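Silken tofu in chocolate pudding — I'm a convert
Home > Kitchen Talk > Desserts & Sweet Things

Protska
28 Jul 2024

Okay, I have to tell somebody. I've been making chocolate pudding with cornstarch and milk my whole adult life and I thought I was happy. Then my sister-in-law brought a tofu version to a cookout and I ate 2 bowls before I asked what was in it!

I've made it five times now and this is where I've landed:

one carton silken tofu, drained
300 g dark chocolate, melted and left to cool a bit
a big spoonful of maple syrup
pinch of salt, splash of vanilla

Everything goes in the blender until it's smooth, then into the fridge overnight. Don't skip the overnight part. After an hour it's fine, but by the next day it's thick and glossy and you could stand a spoon in it.
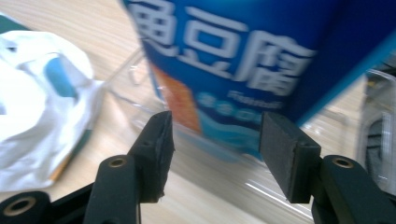 I've been going back and forth on whether to press it first. Pressing silken tofu is a mess (it goes everywhere, ask my dish towels) but I did it once with a plate on top and the pudding came out closer to a ganache. Mostly I just tip off the water and let it sit in a strainer while the chocolate melts.

Has anyone tried it with white chocolate? I'm dying to do a lemon one.

Pandow
Welcome to the club!! I do mine with a shot of cold espresso and it's the best thing I make, period.

I'd leave the pressing alone. You want some of that water or it sets up like fudge. Also, 300 g sounds like a lot for one carton. I use way less and top it with whipped cream.

Protska
Ooh, espresso. Doing that this week. And yes it's a lot of chocolate, I make no apologies for the chocolate.

nazarenko_bakes
I'm going to be the grump here. I've tried this twice and both times I could taste the beans. My kids could too, and they'll eat anything brown. A cornstarch pudding takes ten minutes on the stove and you've already got the stuff in the cupboard. What am I missing?

Pandow
Which kind did you use? If it was the firm block kind packed in water, that's going to taste beany and grainy no matter how long you run the blender. Silken is a different animal.

nazarenko_bakes
It said soft. Is soft not silken?

Pandow
Not always! Some brands use the words like they mean the same thing and some don't. Look for "silken" on the package. If you shop at an Asian grocery, ask somebody there which one they'd use for a sweet dish. The lady at mine walked me right to it and then gave me her ginger syrup recipe, so now I make that too.

Prusoser
Jumping in on the white chocolate question — I tried it in May and it was a flop. It never set. I think white chocolate just doesn't have enough going on to firm it up, and all that lemon juice thinned it out even more. It tasted wonderful, but we drank it.

If you want lemon, I'd use only the zest, and maybe stir in some melted coconut oil so it has something to harden in the fridge.

Protska
We drank it, ha! I'd still call that a win. Zest only, got it. How much coconut oil are we talking?

Prusoser
I'd start with 3 tablespoons, melted but not hot. Pour it in with the blender running or you'll get little waxy bits.

nazarenko_bakes
Coconut oil, special tofu, overnight in the fridge. You people are proving my point about cornstarch.

Protska
Fair! But you can't put warm cornstarch pudding in a pie crust and walk away, and this you can. I did one in a graham crust last weekend and it sliced like a dream. Come on, give it one more shot with real silken and the good dark chocolate. Room temperature tofu, too. I forgot to put that in the first post. Straight from the fridge it makes the chocolate seize into specks, and then the texture's gone.

nazarenko_bakes
Mine was ice cold both times. Hm. Okay, that might explain the grainy part. It doesn't explain the beans.

Pandow
The espresso will take care of the beans. Or a little orange peel, if the kids are having it.

nazarenko_bakes
Fine. One more try, orange peel, pie crust. If they complain I'm sending them to your house with the leftovers.

Protska
Send them over, I'll have spoons out! Let us know how it slices.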